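Storing fruit at room temperature: notes from November

I keep fruit in the living room. The kitchen is too warm, the refrigerator is full, and the side table by the wall gets no direct sun after ten in the morning. This is a record of how the arrangement works now, after several that worked less well.

The starting point was a ceramic bowl from Rustel, 10 inches across. It held plenty of fruit, and that was the problem with it. Fruit in a deep bowl sits in layers. The bottom layer carries the weight of everything above it, gets little air, and is out of sight. I lost mandarins this way for most of a winter. A mandarin that starts to go soft at the contact point will pass mold to whatever touches it, and by the time the smell reaches the top of the bowl there are usually several to throw out.

The second attempt was a wire rack from Diekmann, two tiers, sold for bread. Air circulation was excellent. The wires were spaced too far apart for small fruit and left dents in plums within a day. I returned it.

What I do now is lay the fruit out in a single layer on a thick cloth, with nothing touching anything else. The cloth matters more than I expected. A bare tabletop lets round fruit roll, and a firm orange dropped off a table is a bruised orange even when the peel shows nothing. A thin tablecloth slides. A folded towel works but has a limited area. A heavy woven blanket grips the table under its own weight, gives slightly under the fruit, and has enough texture to keep a mandarin where it was put.

Mine is a plaid one I bought as a couch throw. The Zetuten label says 300 grams per square meter, and I would not go lighter than that. It is too bright for the couch, in my opinion, but the blocks of color are useful on the table. I can give each piece its own square and see at a glance which squares have been vacated. Dark fruit is easier to find on the light squares. An orange on yellow takes a second look in the evening. 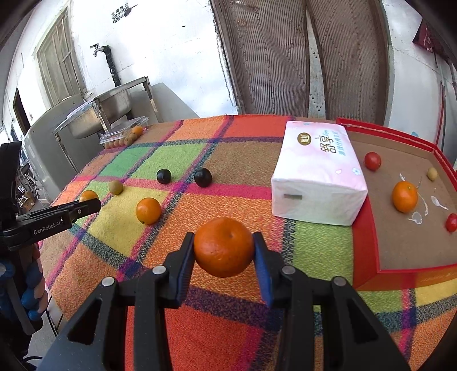 Spacing depends on the fruit. Citrus is the least demanding. It does not ripen further after picking, so there is no point in crowding it or separating it for that reason; the gap is only there to stop mold from spreading. A finger's width is enough. Mandarins dry out faster than oranges because the peel is thin and often loose. I aim to finish them within 7 days and put any surplus in the refrigerator drawer.

Plums continue to ripen and soften at room temperature. I keep them well apart from each other and check them daily by pressing lightly near the stem. Once they give, they go in the refrigerator, where they hold for a few more days. The dusty coating on the skin should be left alone until they are eaten. Washing it off early shortens their life.

Kiwis are the slow ones. A hard kiwi can sit out for a week with little visible change. It responds to ethylene, so a kiwi placed in a paper bag with a ripe apple will soften much sooner. On the open blanket the gas disperses and the effect is small. If you want them to wait, leave them out in the open and keep the apples in another room.

For checking, I pick up each piece and look at the underside. This takes a minute. The signs to look for on citrus are a soft patch, a pale circle, or a stem end that has gone sunken and damp. A glossy peel says very little, as many oranges are waxed before sale. Weight is a better guide. A mandarin that feels light for its size has lost water and should be eaten next or juiced.

I keep tissues within reach, since peeling happens at the same table. A soft pack suits this better than a box because it lies flat and can be moved with one hand. Peels go on a small Penier saucer and from there to the compost the same evening. Left overnight they attract fruit flies, even in November.

The blanket gets shaken out once a week and washed when something leaks on it. Plum juice needs cold water right away. I have not found anything that removes it fully from the lighter colors after it dries, and there is one mark on a lime green square that I now cover with the tissues.

Capacity is the main limitation. My most recent delivery included a mesh bag of mandarins, and the table took all of them only after I moved the lamp. Anyone buying for a large household will need a second surface or a return to stacking, in which case two layers with a sheet of paper between them is the most I would try.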